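4.3 Comparing finger sets at a curved rim

Run this check after fitting Druvico fingers to the Skaltico wrist mount, and repeat it for each set under comparison.

1. Close the gripper fully. The fingertips must meet along the centre seam.
2. Set the approach speed to 590 in the Admont controller.
3. Jog the closed tips up to the lower edge of the round wooden test piece. 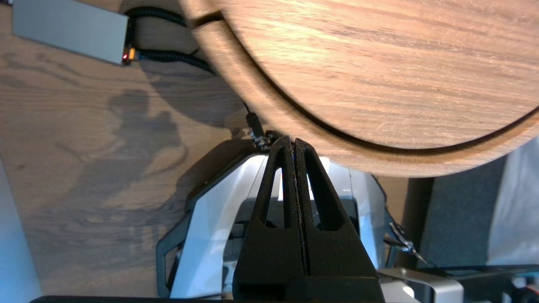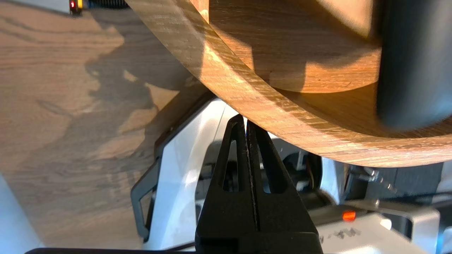
Wrist camera views, fingers closed, tips at the rim.

4. Save the pose to slot 231.
5. Back off, open the fingers and repeat from step 1 with the next set.

CAUTION: Keep cables clear of the fingertips at all times — a snagged connector can damage the wrist board.

NOTE: Force readings above 700 are not comparable between sets. Discard them.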